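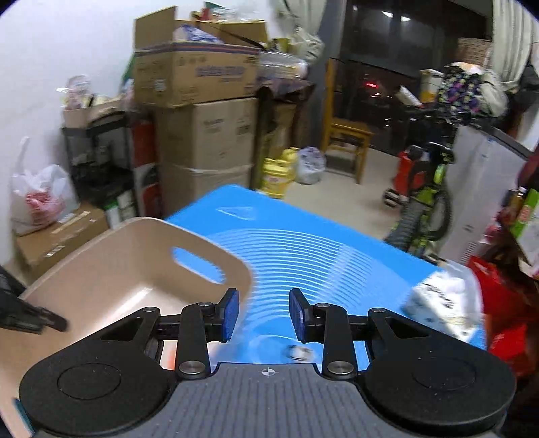 Blue plastic with a handle slot and curved white lines.

The decluttering business would like you to believe your closet is a medical problem. Venosa, which sells a 30-day home reset for $529, promises "a lighter mind" by day six. I signed up in October and felt lighter only in the bank account.

Wilma Aitken, who taught the course I took, told us to handle every object we own and ask what it was costing us. I own a lot of forks. By Sunday night I had got through one kitchen drawer and was being urged to buy the matching bin set.
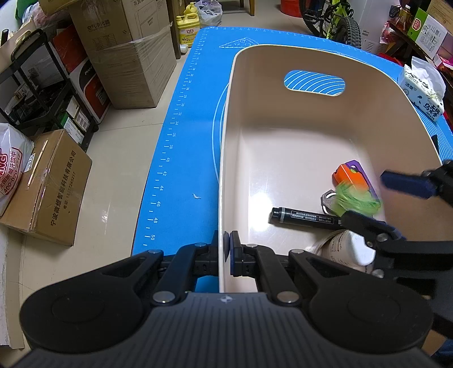
That is where the money is, of course. People who own too much are sold more things to put it in – stackable, with labels extra. Greer Yule quit the same course after 18 days and kept the bins. "They're full of stuff I was supposed to throw out," she told me.

Does a tidy house make anyone calmer? Maybe. I asked Venosa for its evidence and got a page of customer quotes and a discount code. My forks are back in the drawer, and the code has expired.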